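Lesel 2 レビュー:プライマー台帳を表計算ソフトから引っ越しさせる

2022年5月27日
読了時間:9分

研究室のプライマー台帳というものは、たいてい表計算のファイルで、たいてい「最新」という名前がついていて、その隣に「最新_修正」がある。うちには「最新_修正_こっちを使う」もあった。こっちを使っていた人はとうに卒業していて、どのこっちだったのかを聞ける相手はいない。

そういう研究室に、Hindcombe社のLeselというソフトを入れてみた。オリゴDNAの配列、保管場所、発注履歴をまとめて管理し、手元のプラスミド配列に対してどこに貼りつくかを教えてくれる、というのが売り文句である。試用期間は90日。途中で学会がひとつと、冷凍庫の霜取りが一回はさまったが、ほぼ毎日立ち上げていたので、感想を書く資格はあると思う。

先に値段。個人ライセンスが年に49ドル。研究室ライセンスは「お問い合わせください」で、問い合わせると丁寧な返事とともにビデオ会議の候補日が送られてくる。私は会議がきらいなので個人ライセンスの話だけする。ソフトは自腹の試用から始めた。提供は受けていない。

■ 取り込み

最初の関門は既存の台帳の読み込みで、ここで挫折するソフトをいくつも見てきた。LeselはCSVとタブ区切りを受けつけ、列の対応を画面上で指定する。名前の列、配列の列、ここまではよい。うちの台帳には「備考」が二列あって、片方には保管場所、もう片方には愚痴が入っている。愚痴のほうを「メモ」に割り当てたら、何年も前の先輩の「二度と使うな」が検索対象になった。今のところ、これがいちばん役に立っている機能かもしれない。

登録できたのは805本。取り込みのあとに出てくる警告の一覧が、なかなか読ませる。配列に全角のAが混じっているもの。末尾に改行が隠れているもの。名前だけあって配列がないもの。配列だけあって名前がないもの。RとYが入っていて、これは縮重塩基なのか打ち間違いなのかLeselにはわからないので人間が決めてください、というもの。人間にもわからなかった。

全角文字については、自動で半角に直すかどうかを聞いてくれる。英語圏の会社のソフトでここまで面倒を見てくれるのは珍しい。直した箇所はログに残る。一方、名前に日本語が入っている場合は、一覧では読めるのに、ラベル印刷用のファイルに出すと四角の行列になる。「逆_新」というプライマーは「□_□」になった。名前のつけ方が悪いと言われれば、そのとおりである。

5'末端と3'末端の向きを取り違えて登録された配列も検出してくれる、と説明書にはある。試しに一本わざと逆に入れてみたところ、参照配列を指定してあれば「この配列は逆向きに書くと一致します」と出た。参照配列がなければ何も言わない。当然といえば当然で、逆さに書かれたDNAも、それはそれでDNAである。

■ 検索と貼りつき位置

Leselの中心にあるのは配列検索で、プラスミドのGenBankファイルを放り込むと、登録済みのプライマーのうち貼りつくものを全部地図の上に並べてくれる。不一致をどこまで許すか、3'側の何塩基を完全一致とするかは調整できる。初期設定はかなり厳しめで、制限酵素サイトを5'側にぶら下げたプライマーは、初期設定のままだと出てこない。私は最初の一週間、研究室のクローニング用プライマーが全滅したのかと思っていた。設定画面の「5'側の非一致領域を許可する」に印を入れると戻ってくる。印は最初から入れておいてほしい。

戻ってきてからは快適だった。新しくコンストラクトの確認用プライマーを設計しようとすると、先に「近い位置に既存のものがあります」と出る。うちの場合、出すぎるくらい出る。GFPの内側を読むプライマーが、世代ごとに一組ずつ発注されていたことがわかった。歴代の学生がそれぞれ独立に同じ場所へたどり着いているので、設計の教育としては成功している。予算としては別の話になる。

Tmの計算は最近接塩基対法で、塩濃度とオリゴ濃度を自分で入れられる。既定値がどこから来たのかは説明書の最後のほうに一行だけ書いてある。手元の別のツールと比べると値が少しずれるけれども、Tmのずれない二つのソフトというものに私はまだ会ったことがない。使っている酵素メーカーの計算機で最後に確かめる、という昔ながらの作法はやめないほうがいい。

ヘアピンと二量体の図は、妙に力が入っている。ゆっくりアニメーションで折りたたまれる。講義で見せたら学生は喜んだ。実験台の横で、あと一本だけ発注したいときに見せられると、少し困る。アニメーションを切る設定は、探した範囲では見つからなかった。

■ 共有

個人ライセンスでも、データベースの置き場所を共有フォルダにすれば複数人で読める。書き込めるのは同時に一人だけで、誰かが開きっぱなしで帰ると、翌朝の全員が「読み取り専用」で一日を始めることになる。うちで最初にこれをやったのはGervasio Espinozaで、次にやったのは私だった。以後、この件は話題にのぼっていない。

誰がいつ何を変えたかの履歴は残る。残り方がやや几帳面すぎて、メモ欄の句読点をひとつ直しただけでも一版として数えられる。履歴を眺めていると、夜中に保管場所の欄が「箱3」から「箱3?」になり、朝に「箱3」へ戻っているようなことまでわかってしまう。夜中の不安は夜中のうちに片づけたい、という人には向かない。

Catalina YáñezからはRから直接読めないのかと聞かれた。読める。中身はSQLiteのファイルなので、テーブルの名前さえわかればどうにでもなる。テーブルの構造は公開されていて、これは手放しでほめたい。会社がなくなってもデータは残る、ということを売り手の側が想定してくれている。ただし版が1から2に上がったときに列の名前がいくつか変わっており、その対応表は公式の掲示板の、かなり下のほうにある。

■ 保管場所

冷凍庫、棚、箱、升目、という入れ子で場所を登録する。箱の絵が出て、升目をつつくと中のチューブの名前が出る。見た目はよい。問題は現実の側にあり、うちの箱は升目の仕切りが一部なくなっていて、隅には三本ずつチューブが寄り合っている。Leselは一升に一本しか認めない思想なので、登録のためにまず箱を直すことになった。霜取りが一回はさまったと書いたのは、これのせいだ。

箱を直したあとは、探す時間が目に見えて減った。ふたに書いた字がエタノールで消えていても、升目さえ守られていればたどり着ける。守られていれば、の部分はソフトの担当ではない。

バーコードにも対応している。読み取り機は市販の普通のものでよく、つないだらそのまま動いた。ラベル用紙の余白の設定だけは異様に難しい。ミリで入れた値が、保存するとインチに換算されて丸められ、開き直すと少しだけ違うミリになって帰ってくる。三回保存すると一段ずれる。最終的に、設定画面を開かないことで解決した。

■ 発注

見積もり用の一覧を書き出す機能がある。合成会社ごとの書式が選べるのだが、並んでいるのは海外の会社が中心で、うちが使っているところの書式はなかった。自分で雛形を作れるので作った。修飾の表記(リン酸化、蛍光標識、ビオチン)を変換する表まで用意できて、ここはよくできている。一度作れば、あとは選んで押すだけになる。

惜しいのは、発注済みの印が自動ではつかないことだ。書き出したあとで自分でつける。忘れる。忘れると、また同じものを発注する。せっかく重複を見つけてくれる賢さがあるのに、いちばん新しい重複だけが見えない。書き出しのときに一言聞いてくれれば済む話なので、要望は出しておいた。Anayeli Tlapaleという担当の方から、次の版で検討しますという返事がすぐ来た。検討という語の重さは国によって違うと聞くので、軽いほうの国であることを祈っている。

■ 動作

配列の検索は速い。全プライマーをプラスミド一本に当てるくらいなら、待ったという感じがしない。酵母の染色体を丸ごと参照にしたときはさすがに考え込んだが、お茶をいれて戻ったら終わっていた。ヒトのゲノムでやるものではないと説明書に書いてあり、やっていない。特異性を調べたいなら専用のツールに任せるべきで、Leselにもその旨のボタンがある。押すと配列がクリップボードに入る。それだけのボタンだが、潔い。

落ちたのは二度。どちらも巨大なGenBankファイルを読ませながら地図を拡大縮小していたときで、保存済みのものは無事だった。復旧画面には「申し訳ありません。最後の操作は覚えています」と出る。こちらはもう覚えていなかったので助かった。

日本語の表示はおおむね問題ない。メニューの翻訳もあるが、Annealingが「焼きなまし」になっている。冶金の人が訳したのだろう。私は英語表示に戻した。隣の席は「焼きなまし温度」が気に入ったと言って、そのまま使っている。

■ 乗り換える価値があるか

一人で数十本を管理しているだけなら、表計算で足りると思う。並べ替えのときに一列だけ選んで並べ替えない、という鉄の意志さえあれば何年でもいける。うちは過去に一度それをやっていて、ある時期のプライマーの名前と配列が一行ずつずれている。Leselに取り込んで参照配列に当ててみて、ようやくずれの始まりがどこかわかった。この一件だけで49ドルぶんは働いたと認めざるをえない。

人の出入りがある研究室なら、勧める。ただし入れるなら三月がいい。卒業する人がまだいて、「この備考はどういう意味か」と聞けば答えてくれるからだ。四月になると、備考は古文書になる。

よかったところ
・配列の取り込み時の点検が細かい。全角文字に気づいてくれる
・既存プライマーの再発見
・中身がSQLiteで、逃げ道がある

困ったところ
・5'側に余計なものがついたプライマーが、初期設定では見つからない
・同時に書けるのは一人
・発注済みの印は手作業
・ラベルの余白
・折りたたみのアニメーション

なお、前の版(1系)からの移行については試していない。掲示板を読むかぎり、うまくいった人は書き込まず、いかなかった人は長く書き込んでいる。移行する人はファイルの写しを取ってからどうぞ。macOS版で地図の文字が小さすぎるという報告もあったが、私はWindowsでしか使っていないので、小ささの程度はわからない。

次回はプラスミドの地図を描くソフトをいくつか並べる予定でいる。環状の図を描いていると必ず一つだけ遺伝子名が隣と重なるのだが、それを手でずらせるかどうかを主な評価軸にするつもりだ。
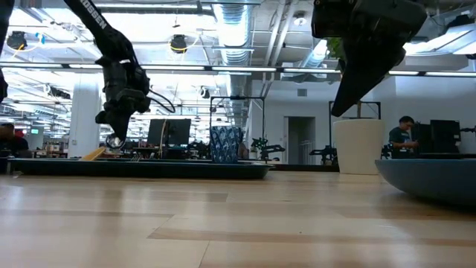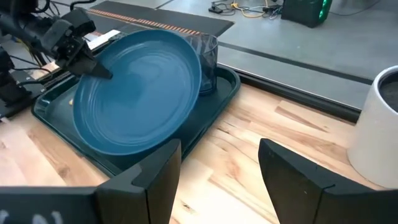
1枚目:トレーの上に下りたグリッパー。2枚目:青緑の皿の縁をつまむグリッパー。

お問い合わせ | © 2022 実験台の横 | ページの先頭へ戻る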